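Gough Manipulation Group
10 November 2024

1/ The group has released its report on grasp selection for everyday containers. The lead author is Ailbhe Moynihan, with Stojan Pavlović and Nest Ruddock. A short summary follows.

2/ The method, Lellus, scores candidate grasps from the wrist camera alone. It uses no depth sensor and no model of the object. Glossy cans are a difficult case, as glare can hide the edges the scoring depends on.
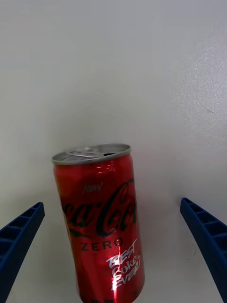

Wrist camera view of a soda can between the open fingers.

3/ Training used 2,119 grasp attempts recorded on a single arm. A further 185 attempts were held back for testing and were not used to tune the method.

4/ Objects were chosen to vary in height, width and finish. Cans and paper cups share a workspace, so the arm must also plan around items it is not asked to pick up.

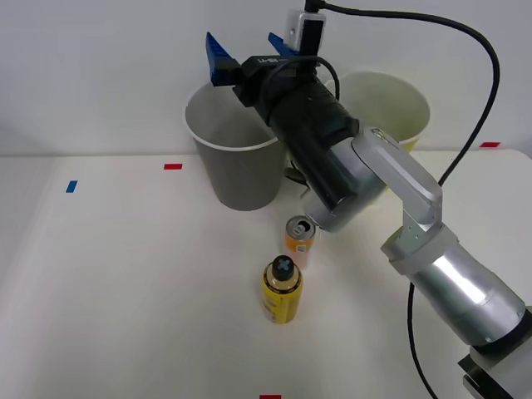 The arm at the table, with paper cups, a beverage can and a spray can.

5/ Each candidate is scored before the fingers close. If no score passes the threshold, the arm backs away and takes a second view from a new angle. The limit is 40 views per object.

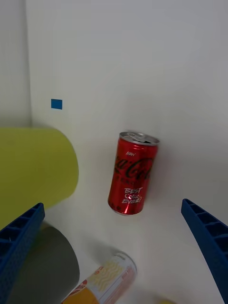

6/ Clutter remains the main source of error. The scoring sometimes favors a grasp that is sound for the target but brings a finger too close to its neighbor - a revised penalty term is being tested now.

7/ The full report, with failure cases listed by object type, is on the group's publications page. Questions on the method may be sent to Dr. Moynihan. Code will follow in December.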